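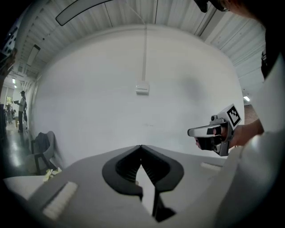 Ynyr Wynne, commenting on an earlier draft, argued that handle type should not be used as a grouping factor at all, on the grounds that workers change their hold on a tool many times in a shift and that the name of the handle says little about what the fingers do. The objection is a fair one and it affects how the results of this section should be read. We kept the grouping, but we now treat it as a label for the tool and make no claim from it about hand posture.

Two handle types are compared. In the trigger type, illustrated by the silver-gray and black hand tool at the right of Figure 2, closing is controlled through a trigger-style handle. In the plain type, two levers are squeezed together and a spring returns them. The trigger pruner used in the trial was the Vadach and the plain pruner was the Gittins. Both were bought new and were not adjusted.

Figure 2. Trigger-style handle, held in one hand (right).

The trial took place at the Troltard orchard in December, during regular winter pruning. There were 31 workers, all with at least one full season of pruning behind them. Each worker made 100 cuts with one tool, rested, and then made 100 cuts with the other. The order of the tools was drawn by lot. Branches thicker than the rated limit of either tool were skipped and left for the saw crew. Grip strength was measured before and after each set with the same meter, arm at the side and elbow bent. Workers also rated soreness in the thumb, palm and forearm on the scale given in the appendix.

Loss of grip strength was smaller after the trigger set for most workers, but the spread was wide and the two groups overlapped. Soreness ratings followed a different pattern. Forearm ratings were lower for the trigger tool, while ratings for the index finger side of the palm were higher. Workers with small hands reported this most often, and several described a pressure point at the base of the finger. The plain tool drew more complaints about the thumb.

Ifor Rowlands repeated part of the trial at Kondurard on older trees and found no clear difference in forearm soreness. Harder wood may explain this, as may the use of gloves, which were required there and optional at Troltard. Glove thickness was not recorded at either site.

A further limit is the short length of the sets. A worker in full season makes about 3000 cuts between rest days, and soreness may build up in ways that a single morning does not show. Blade wear was also left out of the comparison. Both tools were sharpened before each set, a practice that is not common in commercial orchards.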